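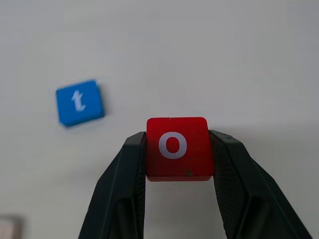
Red cube with a white lowercase "o".

# Drustari Word List

Search this repository Go to file Clear

Drustari is a list of short English words for early reading practice. It holds 1,432 entries, each with a spelling, a sound breakdown and a level. The list is plain text and can be used in worksheets, card games, spelling apps or anything else that needs words a beginner can sound out.

## What is in the list

Every entry is one line in `words.tsv`. The columns are separated by tabs:

- `word` – the spelling, always lowercase
- `sounds` – the word split into sounds, with a period between them
- `level` – a number from 1 to 4
- `tags` – zero or more tags, separated by commas

A few lines from the file:

 hop h.o.p 1 verb
 shop sh.o.p 2 noun,verb
 float f.l.oa.t 3 verb
 corner c.or.n.er 4 noun

Letters that make one sound together stay together in the `sounds` column. Double consonants at the end of a word count as one sound, so "hill" is `h.i.ll`. Silent final e is written with a plus sign after the vowel, as in `h.o+e.p` for "hope". This looks odd but it keeps the split vowel in one piece, and the older slash notation broke several spreadsheet imports.

## Levels

Level 1 has words of two or three sounds with short vowels only. Level 2 adds sh, ch, th, ng and ck. Level 3 covers blends and the common long vowel spellings. Level 4 is everything else, including most two-syllable words.

Nearly 600 of the entries are level 3. Level 1 is the smallest and probably always will be.

## Where the words came from

The first version was typed up from the Breleck reading cards, a set of homemade classroom cards that had been in use for years. Words from the Quezada spelling sheets were merged in later. Duplicates were removed by hand. Where the two sources gave different levels, the lower level was kept.

Place names, brand names and contractions were left out. So were words that are hard to use in a sentence for a six-year-old, even when the spelling is simple.

## Known problems

- The sound splits follow a general American accent. Words like "dog" and "log" may not match how your readers say them.
- "Read", "wind" and "tear" appear once each, with only one pronunciation.
- The `tags` column is patchy. Level 4 has hardly been tagged at all.
- Some short o words are marked level 2 and should be level 1. A fix is planned for the September update.

## Using the files

Open `words.tsv` in any spreadsheet program and choose tab as the separator. Save as UTF-8. Please do not sort the file before sending a change, as it makes the differences very hard to read.

`starter.txt` has 100 level 1 words with no other columns. It is meant for printing. The Grestden layout in the `print` folder puts them on cards, one word to a card, with a dotted line under the vowel.

## Changes and corrections

Open an issue with the word, the current line and the line you think it should be. For new words, check first that the plural or past tense is not already there – those are kept as separate entries only when the spelling changes.

## License

The list may be copied, changed and printed for any use, including paid lessons. Keep this file with it.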